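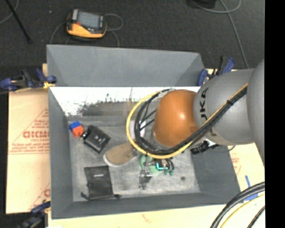 Jesurent writes grasp planning software for companies that pick mixed goods out of bins. We started with one customer and one program, a planner called Kindana, and it is still most of what we do. Kindana takes a view of the bin, works out which item can be lifted next, and sends the arm a path that keeps clear of the walls. Mixed bins are hard for software in ways that bins of identical parts are not. A canvas shoe, a boxy black case and a flat drawstring pouch can all lie in the same gray bin, and each one calls for a different approach angle and a different idea of where the middle is. Add something translucent and green right at the gripper, and the planner has to cope with an object that many depth sensors read badly. Cables matter too. Ours run along the arm and loop out over the bin, so Kindana treats the loop as part of the robot when it checks a path.

Our office and lab are in Bainbridge, on the ground floor of a former printing shop. Nine people work here. Six write code, two look after the test cells, and one handles customer support and most of the phone calls. If you write to the support address during working hours, you will hear back the same day.

What we make

Kindana is the planner. It runs on an ordinary industrial PC next to the robot controller and talks to the arm over the network. It doesn't need a model of each item in advance. Customers who have models can load them, and the planner will use them where they fit.

Skiritz is the replay tool. It records what the planner saw, what it chose and what it turned down, and lets an engineer step through a pick afterward on a laptop. We wrote it for ourselves and began shipping it to customers in December, after two of them asked for it. It is included with every Kindana license.

How we test

Every release is run against a library of 2,850 recorded bins before it goes near hardware. After that it has to get through 400 picks in the lab without a wall contact. If it touches a wall, the run starts over. Our item shelf holds 307 things, most of them bought at local stores and a few sent in by customers who wanted to see us struggle with them. We replace items when they wear out, and soft goods wear out fast.

Working with us

We don't build robots or grippers, and we don't sell them. Most customers come to us with a cell already running, or with an integrator they like. We ask for a box of your real items and a week in our lab. At the end you get the Skiritz recordings, including the failed picks, and a short written report.

Page last updated February 2020.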